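Kovatico Leadership Survey Responses: README

Free-text answers from managers at nine Brernbridge firms, asked what they think good leadership looks like. Compiled by Imogen Greenwood, coded by Taner Karaca. 729 rows, one answer per row, UTF-8, comma separated.

Read the answers as claims. A manager who writes "I listen to my team" has told you what managers like to write. We have no staff-side data to check it against, and I would be wary of any chart that pretends otherwise.
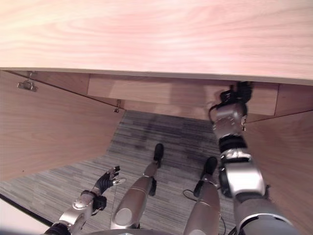
Page last changed: May, 16:40

Columns
answer_id – integer, no gaps
firm_code – two letters, key held by Taner
years_managing – self-reported, blank in 22 rows
answer_text – as typed, spelling left alone
theme – one label per answer, from a list of 14

The theme labels are the weak part. Tariq Tanoli recoded 100 answers without seeing Taner's labels, and "vision" and "strategy" got swapped so often that I'd merge them before doing anything else. "Authenticity" I would drop.

Please don't use this to rank firms or to sell coaching. Corrections go to Imogen, with the answer_id.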